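Romard Hand Gripper, Pair
Two-jaw hand tool for recording household tasks

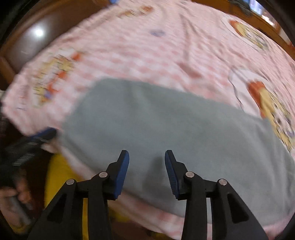

Machines can't yet be trusted with most of the housework. A robot arm will move a box from one shelf to another all day, and some of them can load a cup into a rack, but cloth is still hard. Fabric changes shape each time it is picked up, and a fold that worked once may not work again. The Romard is made for teaching that kind of job. A person holds the tools and does the chore, and the recording is used to train an arm fitted with the same jaws. Bedding is a good test: a plain gray piece lying over a pink-and-white checked sheet gives two layers to tell apart, and the jaws have to take one and leave the other. The ribbed blue pads are there for grip on thin material and can be replaced without tools.

What to expect
Arms trained on Romard recordings do well with hand towels and pillowcases. In our May trials at the Cortés workshop, an arm folded 97 hand towels out of 100 without help. With full-size sheets the result was 59. Fitted sheets are not supported.

Shop-floor work is further along. Bagging parts, sorting rags and stacking trays are all in daily use with customers. Wiring and anything with tape still need a person.

In the package
Left and right hand grippers
3 sets of spare pads
Charging cable
Uvbridge recording software, one seat

Details
Opening force: adjustable, five settings
Warranty: 25 months, pads excluded
Works with: Groltau arms, second series and later

Spare pads are sold separately. Wipe pads with a damp cloth and let them dry before use. Do not use solvent.

Questions about fitting the jaws to an arm go to Dayana Ibarra in technical sales. For repairs, write to Damián Meléndez and include the serial number.

Page updated Sep 25, 2026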